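How to Dry Apple Slices in a Low Oven

If you have a tree out back, or a neighbor who leaves bags on your porch, sooner or later you will have more apples than pie crust. Drying is my favorite way to catch up, and you don't need a machine for it. A plain tray for the cut slices, a couple of oven racks and a slow Sunday will do nicely.
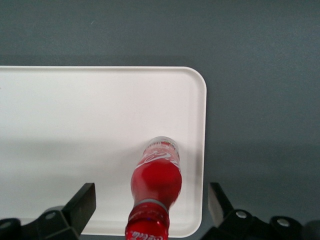 One reader wrote in to ask whether the slices really have to be soaked first, as her grandmother never bothered and her apples were perfectly good. They were, I'm sure! Skipping the soak only means browner slices, and the taste hardly changes. I soak mine when they're going in gift jars and skip it when they're going in oatmeal.

What you'll need

3 pounds of firm apples
A big bowl of cold water with a good squeeze of lemon
A sharp knife or a slicer
Clean dish towels
Parchment paper and wire racks

Getting the apples ready

Wash and core the apples and leave the skins on if you like them (I do, they give you something to chew). Cut them crosswise into rings as thin as a couple of stacked quarters, and try hard to keep them even – thick ones will still be leathery when the thin ones have gone to chips. Drop the rings into the lemon water as you go and give them 13 minutes or so while you tidy up.

Lift them out, lay them on a towel and pat both sides. I used to rush this part, and all I did was add an hour in the oven.

Drying

Set the oven as low as it will go. My old one at the Cullholm house wouldn't drop below 200 degrees, and that was fine with the door propped open a crack by a wooden spoon. (Please don't do this with small children or cats about.) Lay the rings on parchment over the racks, close together but not overlapping.

Turn them after the first hour, then look in every half hour. Most batches take me between two and three hours, though a juicy apple on a damp day can go much longer. Bend a cooled slice in half: it should feel like soft leather with no wet spot along the fold.

Cooling and storing

Let everything cool completely, then pack the slices loosely in a jar. Shake it once a day for a week. If you see any fog on the glass, put the whole lot back in the oven for another half hour. After that they'll keep for months in a dark cupboard, if your family leaves them alone that long.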